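3.2 Color judgments under mixed lighting

Small workshops in Gurna and Stolten often choose wall and table paint from a printed card, and the result in the room is different from what they expected. In this part of the study we asked how much the lamp position changes the name that people give to a color between green and blue. The fieldwork was done in November by Benedek Medve. In total 178 persons took part, and they gave 1000 answers, of which 884 were complete enough for the analysis. The list of color names was prepared by Etelka Csonka after the first trial in Lellau.

Colors of the teal group gave the most disagreement. One single painted surface can be called green by one person and blue by the next, and the same person may change the answer when the evening lamps are on. A smooth teal-green surface under soft, uneven light is given in Figure 4.

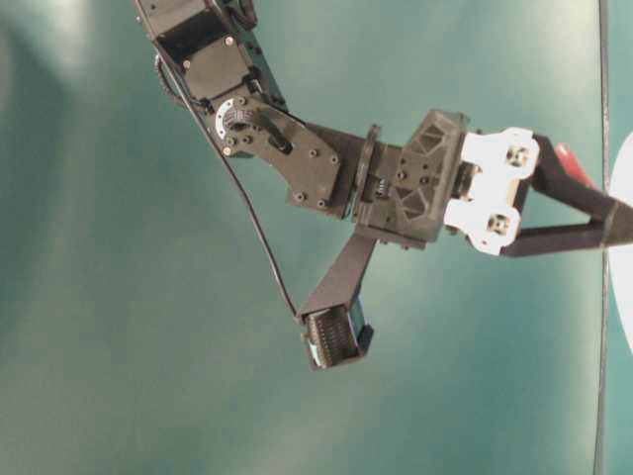
Figure 4. Teal-green surface, brighter in the upper left and lower left.

Does the order of the color names on the answer sheet influence the choice?
The first name on the sheet was chosen more often, but only by persons who answered in the evening.

For this reason we printed the sheets in two orders and mixed them before each visit. Of the complete answers, 103 came from the evening visits, and they are treated separately in Section 4. We did not correct for age. The Stolten group was older than the group in Gurna, and this difference should be kept in mind when Table 2 is read.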